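Quiénes somos

Skimmont. Viajes de naturaleza en grupo pequeño. Oficina en una segunda planta sin ascensor, teléfono que a veces comunica, y rutas por humedales, sabana y monte desde hace ya unos cuantos años.

Empezamos dos personas, Lorena Palma y Nuno Loureiro, con una furgoneta prestada y una lista de correos de antiguos compañeros de la facultad. La primera salida fue a ver grullas. Llovió los tres días. Volvieron todos menos uno a la siguiente, así que seguimos.

Qué hacemos

Salidas guiadas para observar fauna. Grupos de 12 como máximo, nunca más, aunque nos lo pidan (nos lo piden mucho en mayo). Dos guías por grupo. Coches con ventanilla para todo el mundo, nada de asiento del medio. Caminatas cortas, madrugones largos.

También viajes a medida para familias y para clubes de fotografía. Y un curso de iniciación a las huellas y rastros, en invierno, que se llena enseguida, si te interesa escribe pronto.

Lo que no hacemos: dar de comer a los animales, salirnos de pista, usar reclamos de sonido, prometer leopardos. Si alguien te promete un leopardo, pregunta cómo.

Dónde

La mayor parte del año, en la reserva de Ferkard. Laguna, carrizal, una ladera de acacias y una meseta con pasto alto donde pastan los antílopes. El campamento está en el borde sur, fuera de la zona de protección estricta. Seis tiendas grandes con cama de verdad, baño compartido, comedor cubierto. Luz hasta las diez. Cobertura poca, en la loma del depósito sí hay.

En temporada seca abrimos también la ruta de Edine, tres noches, más dura. Se duerme en refugio. Mejor ir con algo de fondo físico, las subidas de la mañana se notan. Para Edine pedimos saco propio y frontal, lo demás va de nuestra cuenta.

El equipo

Lorena lleva las reservas y el calendario. Nuno, la logística: coches, permisos, comida. Zaid Karam es el jefe de guías, habla cinco idiomas y reconoce un martín pescador por el chapuzón. Vasanthi Majumder coordina el censo de aves acuáticas y da el curso de rastros. Shiuli Fakir entró el año pasado en la oficina del campamento y es quien te va a contestar el correo casi siempre. Con ella, paciencia los martes, que es dia de compra y está en carretera.

En temporada alta se suman guías de los pueblos de la zona. Cobran lo mismo que los demás por jornada, está en el contrato y así va a seguir.
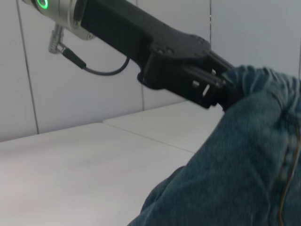
Zaid Karam comenta que lo que más le preguntan es cuándo venir, y que él siempre contesta lo mismo: a final de la seca si quieres mamíferos, con las primeras lluvias si quieres pájaros, y si solo tienes una semana al año, pues esa semana, que algo se verá. Añade que la gente que repite suele cambiar de época y que hace bien.

El censo

Dos veces al año contamos aves en la laguna junto con la asociación Rathnayake, que lleva la base de datos. Se puede participar sin experiencia previa, se va en pareja con alguien que sí sabe. En el último salieron más de 300 garcillas solo en el dormidero del este, y una espátula que nos tuvo toda la tarde discutiendo. Los resultados se mandan a la dirección de la reserva y se cuelgan en el tablón del comedor, el que quiera copia que la pida.

Una parte de cada reserva va al mantenimiento de los observatorios. El de la orilla norte se rehízo entero, con rampa. El del este sigue con la escalera vieja, esta pendiente.

Antes de reservar

Edad mínima ocho años en las rutas en coche, catorce en Edine. Seguro de viaje obligatorio. Ropa de color apagado, nada de blanco ni azul fuerte. Prismáticos tenemos para prestar pero pocos, avisa con tiempo. Dietas especiales sin problema si lo sabemos una semana antes, el mismo día no.

La señal se devuelve entera si cancelas con un mes de margen. Con menos, lo hablamos.

Contacto

Por correo mejor que por teléfono. Contestamos en un par de días, en temporada alta algo más. Si vas a pasar por la oficina llama antes, a veces estamos todos en el campo y no hay quien abra.

Página revisada el domingo, 16 de enero de 2022. Faltan por poner los precios nuevos de Edine, los subimos en cuanto los tengamos cerrrados.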